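Flumthorpe Community Laundry: quarterly safety walk-through, September
Inspector's copy, with comments. Items marked OPEN stay open until I see the fix myself.

1. Lint screens on all dryers clean and seated. PASS, barely. Dryer 8 had a screen in it, but the felt edge is worn through at one corner. A new screen has been "on order" since the last visit. I would like to see the order.

2. Exhaust duct cleaned within the past year. OPEN. The Clident sticker says cleaned. The elbow behind dryer 3 says otherwise.

3. Clear path to both exits. PASS at 10 a.m. I came back at 4 p.m. and found two carts parked across the rear door. Marked FAIL.

4. Folding tables steady, no splinters, no raised knots.
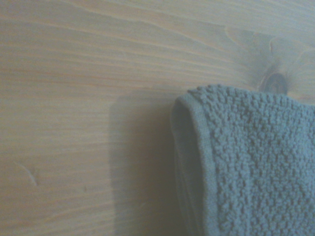

PASS. Run a bare hand over the whole top, edges too, and don't trust the finish. The last form had this item ticked for a table that had been out for repair all month.

5. Hot water at the utility sink. Posted limit is 120 degrees. The Genance gauge reads 200 whether the water is running or not, so I don't accept it as a reading of anything. OPEN, replace gauge.

6. Fire extinguishers charged and tagged. PASS for the front one. The rear tag is signed for months that haven't happened yet. OPEN.

7. Oily or greasy towels kept out of the dryers and away from finished stacks.

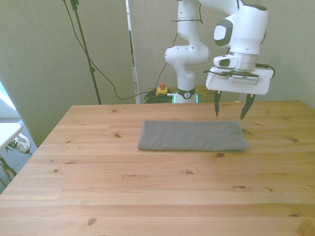 OPEN. There is a sign and a metal can with a lid. The can was empty and very clean, which makes me doubt that anyone uses it. Staff say kitchen towels get a second wash. Ask which cycle, and ask two people separately. I got two answers.

8. Detergent and bleach stored apart, labels readable. FAIL. Same shelf, one jug with no label at all. Moved while I watched, but I'll check again.

9. Outlets near washers protected and tested. PASS. Tested all of them myself, since the Olszewski test log shows 41 results in identical handwriting and the same ink.

10. Finished loads cooled before folding and stacking.
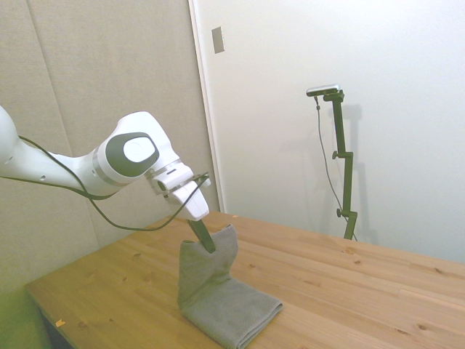
PASS on the loads I checked. Put a hand in the middle of the stack, where heat hangs on longest. Checking the top towel proves very little.

11. Floor drains open, mats flat. PASS, one mat curling by washer 5. Tape is not a repair.

12. First aid kit stocked. FAIL. Burn gel expired, no gloves.

Reinspection due on items 2, 3, 5, 6, 7, 8 and 12. Please don't send photos of receipts in place of the work.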